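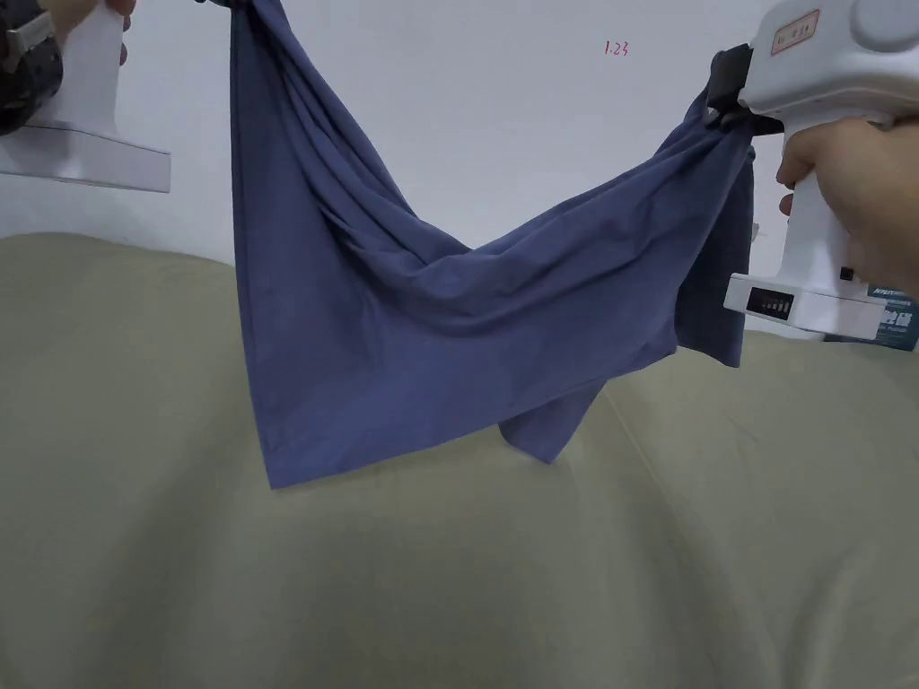

Folding by hand: notes for the January talk

Slide 1. Say good morning, give the title, thank Ackroyd for the room. Forty minutes with questions. Handouts go out at the end or people read them while I talk.

Slide 2. Why folding. The Birumier laundry survey covered 959 items over one winter. Shirts and shorts took up most of the sorting time. Sheets were quicker than anyone at the laundry had guessed. Leave the chart up and let them read it.

Slide 3. Picking up. Start with a heap. Find two corners and lift. The middle will sag, so pull the hands apart before going any further. If what you have is a sleeve and a hem, put it down and start again.

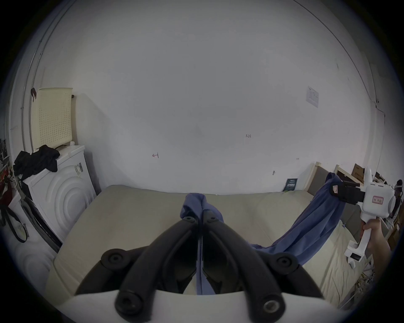 Slide 4. Blue cloth held at two points over the mattress.

A bed is a good height for this and gives you room on both sides. Lay the far edge down first, then bring the near edge after it. Smooth from the middle outwards. Mention that a quilted surface drags a little on cotton.

Slide 5. Crumpled items. Allow up to 80 seconds for one you can't make sense of.

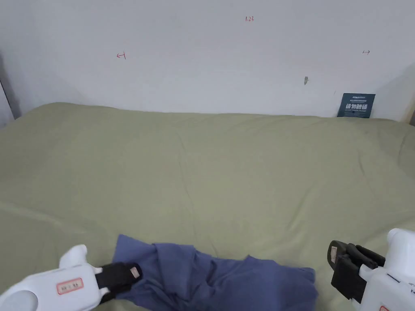 Press one side flat with one hand and use the other to look for an edge. Follow the edge to a corner. Then it is the same job as slide 3. Ask if anyone does it differently, and write the answers on the board.

Slide 6. Stacking. Fold to the shelf, so measure the shelf first. Puvach use 30 cm and we have kept to that.

Slide 7. Questions. If short of time, skip 6.

Status: second draft, December 1999. Chart on slide 2 still needs its axis labels.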